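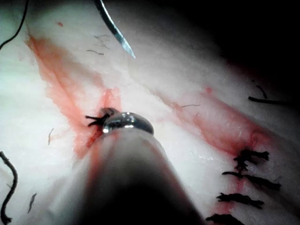
Fig. 6. Knot on the left incision line, sutures on the right one.

6. Placing and checking knots

1. Work one incision line at a time. Finish the first before you start the second.
2. Set the first knot near one end of the line. The Verley card says to start in the middle. We tried that and got puckered edges, so treat the card with caution.
3. Keep the spacing even by eye. The printed ruler looks handy – it slides.
4. Trim the thread ends short. A long trailing tail can get caught under the next stitch.
5. Press lightly beside each knot and look for a gap along the cut.

Note: Red staining hides the cut edge. Find the thin darker line before you judge your spacing.

Caution: A neat row proves very little. Areti Raptis rejected 23 tidy-looking rows in January for loose knots. Check every knot, including the ones you feel sure of.

For removing sutures, see section 7.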